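How to Level a Bench Top with Self-Leveling Gray Coating

By Hermine Haslinger
Last updated 08/07/2019

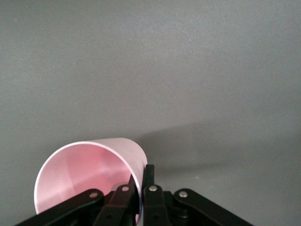
Matte gray surface with a pale pink cup on its side.

This procedure covers the application of a two-part, self-leveling gray coating to an existing bench top or worktable. It applies to tops made of particle board, solid wood or old laminate that is still firmly bonded. It does not cover stone, glass or metal, all of which need a different primer.

The quantities below are for a top measuring 90 by 28 inches, for a total of 2,520 square inches. Scale them by area for other sizes. The products used were Riduter primer and Brutitex gray top coat. Other brands will work if the mixing ratio and recoat time on the label are followed in place of the values given.

What you need

Primer, 12 fluid ounces
Top coat, resin and hardener, 64 fluid ounces mixed
Two straight-sided mixing buckets with volume marks
Flat stir sticks
Notched spreader, 1/8 inch
Foam roller, 4 inch, fine nap
Sandpaper, 80, 120 and 220 grit
Painter's tape and plastic sheet
Level, at least 24 inches long
Nitrile gloves, eye protection and a respirator rated for organic vapor

Step 1. Check the level

Set the level along the length of the top, then across it, then on both diagonals. Shim the legs until the bubble is centered in all four positions. The coating flows for the first half hour and will collect at the low end of a tilted top. A difference of 1/16 inch over the full length is acceptable.

Step 2. Prepare the surface

Remove wax, oil and old polish with a degreaser. Rinse with clean water and let the top dry overnight. Sand laminate with 80 grit until no gloss remains. Sand wood with 120 grit, always along the grain. Fill dents and screw holes with epoxy filler, let it harden, and sand flush.

Vacuum the top twice, the second time after a wait of 15 minutes, so that airborne dust has time to settle. Wipe with a lint-free cloth. Do not use a tack cloth on this product - the residue can cause craters in the finish.

Step 3. Mask the edges

Run tape along the underside of the top, set back 1/4 inch from the edge. This leaves a drip line that can be sanded off later. Cover the legs and floor with plastic sheet.

Step 4. Prime

Roll on the primer in one thin coat. Wood may absorb it unevenly; touch up any dull patches after 20 minutes. Leave the primer for four hours at room temperature. It is ready when a gloved finger comes away clean.

Step 5. Mix the top coat

Measure resin and hardener by volume at two parts to one. Stir for three minutes, scraping the sides and bottom. Pour the mix into the second bucket and stir for one minute more. Unmixed material stuck to the wall of the first bucket is the usual cause of soft spots.

Working time is 23 minutes at 70 degrees F. It is shorter in a warm shop, and shorter again if the mix is left standing in the bucket. Pour it as soon as it is ready.

Step 6. Pour and spread

Pour in a long S shape down the center of the top. Pull the material toward the edges with the notched spreader, holding it at a steady angle. Let a small amount run over each edge and smooth it with the foam roller. Bubbles can be removed with a heat gun on its low setting, kept moving at a distance of eight inches.

Stop working the surface once it begins to pull into strings. Marks made after that point will not level out.

Step 7. Cure

Light use: 24 hours
Normal use: 72 hours
Hot items or solvents: seven days

Keep the room above 60 degrees F for the full period. Remove the tape while the edge is still slightly soft, normally after five hours.

Getting a matte finish

The top coat cures to a semigloss. For a matte finish, wait 72 hours, sand with 220 grit by hand, and apply one thin coat of matte sealer with a clean roller. Work in one direction only and do not go back over areas that have started to set.

Troubleshooting

Craters: silicone or oil on the surface. Sand, degrease and recoat.
Sticky patches: wrong ratio or poor mixing. Scrape off and recoat the area.
Cloudy film: high humidity during cure. Wash with warm water and mild soap, then sand lightly.
Dust specks: sand with 220 grit before the sealer goes on.

Leftover mixed material gets hot as it sets. Spread it thin on scrap board outdoors and dispose of it once hard.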